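# Chapter 4: Listening to a Room

When I was a student in Nanport I rented a room over a bakery, and for the whole of my first winter I couldn't work out why I hated being in it. The rent was fair and the bread was wonderful. It took a visit from my friend Jolán Jakab, who played the viola and had opinions about everything, to put a name to the trouble. She clapped her hands once in the doorway, tilted her head and said, "Well, you live inside a drum."

She was right, of course. The walls were bare plaster, the floor was bare boards, and I owned a bed and a chair and very little else. Every cup I set down rang. Every phone call sounded as if I were making it from the bottom of a well (my mother complained of it constantly). I borrowed two heavy blankets, hung one on the wall behind the bed and threw the other over the boards, and by suppertime the place felt like somewhere a person might want to sit and read.

In the last chapter we followed sound as it traveled outward through open air, getting weaker as it went. We pictured a person shouting across a field at Golob, with nothing much for the shout to run into. Most of us don't do our talking in fields, though. We do it in kitchens, classrooms, stairwells and cars, and in all of those places sound runs into things almost at once. This chapter is about what happens then.

## What you will learn

By the time you reach the review questions you should be able to:

- explain the difference between an echo and reverberation
- describe what happens to sound when it meets a hard surface, a soft surface and an opening
- estimate how "live" a room is using nothing but your hands and ears
- suggest sensible changes to a room that is hard to talk in

You'll want to keep these words handy, too, as they come up on nearly every page: **reflection**, **absorption**, **reverberation**, **flutter**, **decay**.

## 4.1 Where the sound goes

Think of a single handclap. The sound leaves your hands in every direction, and a small part of it heads straight for the ears of your listener. That part is called the *direct sound*, and it always gets there first, having the shortest road to travel. The rest goes off to visit the walls, the floor, the ceiling and whatever furniture happens to be in the way.

At each surface, one of three things can happen to it, and usually a bit of all three does. Some of the sound bounces back into the room. Some soaks into the material and turns into a tiny amount of heat, far too little to feel. And some passes through and out the other side, as anyone with upstairs neighbors will gladly tell you.

How much goes each way depends on the surface. Plaster, glass and wooden floors send most of the sound right back. Thick curtains, rugs, cushions and people in winter coats swallow a good deal of it. An open window is the greediest of all, as the sound that goes out through it hardly ever comes home again.

The shape of things matters as well. When two flat, hard walls face each other with nothing between them, a clap can bounce back and forth many times over, and you hear a quick buzzing patter. This is *flutter*. A bookcase pushed against one of the walls will often break it up, and so will a large panel set at a slant. Baseboards and other narrow trim make very little difference to speech, being too small to trouble any but the highest notes.

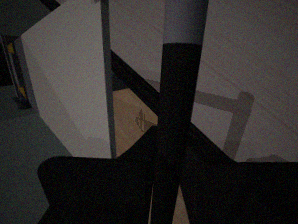
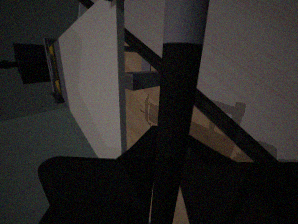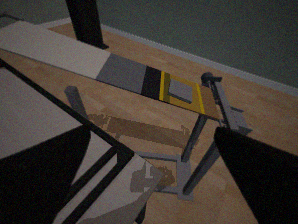 ## 4.2 Echo or reverberation?

People use these two words as if they meant the same thing, and in ordinary conversation there's no harm in it. For our purposes we'll need to be a little fussier.

An **echo** is a reflection that arrives late enough for you to hear it as a separate sound. Shout toward the cliff at Skurkham and you'll hear your own voice come back to you, clear as anything, after you have closed your mouth. **Reverberation** is what you get when a great many reflections arrive so close together that your ear can't pull them apart. They blur into one long tail that fades away, and the fading is what we call **decay**.

Reverberation isn't a bad thing in itself. The choir at Brustness, which Marcelle Lacroix directed for many years, sings in an old stone hall where each chord hangs in the air long after the singers have stopped, and people travel quite a way to hear it. Put a speaker in the same hall and the front rows get every word while the back rows get porridge. Slow music likes a long decay. Speech wants a short one, so that each syllable can get out of the way before the next comes along.

### Try it yourself: the clap walk

You'll need a partner, a notebook and 7 different rooms. Bathrooms, closets and stairwells all count, and the more varied your list, the better.

1. Stand near the middle of the room and wait until it's quiet.
2. Have your partner clap once, sharply.
3. Listen until you can't hear the sound any longer, and write down a word or two for what you heard.
4. Note what the floor and walls are made of, and whether there's anything soft in the room.
5. Trade places and do it again before moving on.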